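23 February 2020

Rain again, and the wind got up so badly in the night that I lay there listening to next door's gate and thinking about my runner beans, which is a silly thing to worry over when they aren't even sown yet. I do this every year. By August I shall be giving them away in carrier bags and wishing I'd planted half as many.

The big job was the blanket. I have been knitting it since before Christmas, and this morning I laid it out on the bed and found that one side is a good hand's width longer than the other. I had a cup of tea and looked at it for a while. Then I had another.
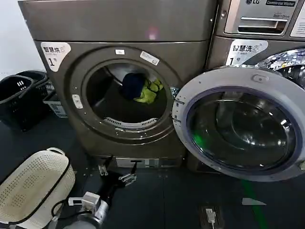
I think the trouble began with the green wool from Prembridge, the stuff I bought by post when the shop ran out. It's lovely and soft but thicker than the rest, and I ought to have gone down a needle size. I've used 600 grams of it already – far too much to throw away – so I shall unpick five rows tonight and see how I feel. The cream is behaving beautifully, bless it.

Walked as far as Dorkomthorpe after lunch, when it brightened up for an hour or so. Snowdrops all along the churchyard wall, and the first few crocuses, rather flattened, poor things. The lane was a river at the bottom and I had to go round by the field.
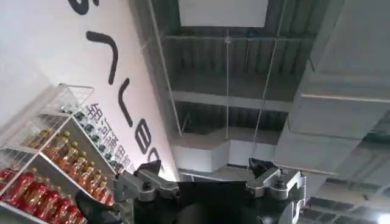
Leek and potato soup for supper, with the end of the loaf. I put too much pepper in but ate two bowls anyway, and then sat down with the wool and a play on the radio. Three rows out so far, and my eyes are going. The other two can wait until tomorrow.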